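Kallbridge Community Hall, downstairs rooms
Pre-opening safety walk-round, with comments
Done by: Violeta Bustos
Date: July 17, 2021

Hello all. I went round with the list on Saturday morning before the playgroup came in, and I've written my comments under each point as I always do. It has come out a bit longer than last time, so put the kettle on first.

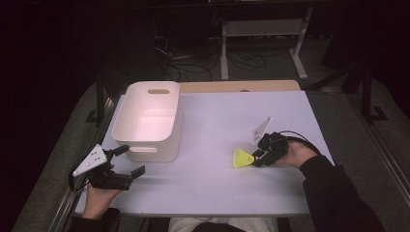
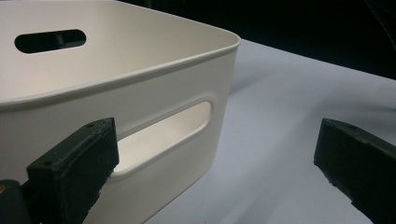 White storage bin with oval handle holes.

1. Main entrance and ramp. OK
Handrail firm on both sides. The mat has started curling at the left corner again, and I did tread it down, but it wants proper tape. The door closer is lovely and slow now, so thank you to whoever adjusted it!

2. Fire exits. OK, with a comment
Both open with one push. The side exit had a pushchair parked across it when I arrived, which I moved to the lobby. Please, please keep that bit of floor clear, even for five minutes.

3. Fire extinguishers. ACTION
All in place and pins in. The one by the kitchen hatch is due its service in September, so I'll ring Qaisi next week and get us in their diary. Last year's service sheet is in the blue folder, if anyone was wondering where it had got to.

4. Tables and storage bins. OK
Run your hand along rims and inside the handle holes of any plastic bin before it goes out, feeling for splits or sharp bits. Anything cracked goes straight in the skip, however fond of it we are. No bins stacked higher than a child's shoulder, and nothing heavy on the top shelf.

5. Folding chairs. ACTION
I tried every one of them (my knees will not forgive me) and 11 have lost a rubber foot. I've put those behind the stage curtain with a note on. Brolier sell the feet in bags, so I'll get two bags and we'll have spares.

6. Kitchen. OK
Fridge reading fine, first aid tin topped up, blue plasters this time. Kettle flex is well back from the edge. There's still a jar of something in the cupboard from the harvest supper and I'd be glad if its owner would take it home.

7. Hot water in the toilets. ACTION
The far basin runs hotter than I'd like for little hands. I've turned it off at the valve for now and left a sign up. Tuvbridge quoted 795 pounds to replace the mixers in both toilets, and I'd like us to talk about that at the next meeting, as we've been putting it off for ages.

8. Windows and blinds. OK
Cords all tied up on their cleats. Window nine still sticks, but it does close.

9. Emergency lights. Not done
I couldn't find the test key. Has anybody got it? It's on a green ribbon.

Next walk-round: September, date to be agreed. If you can spare an hour to come with me I'd be ever so pleased of the company.

Violeta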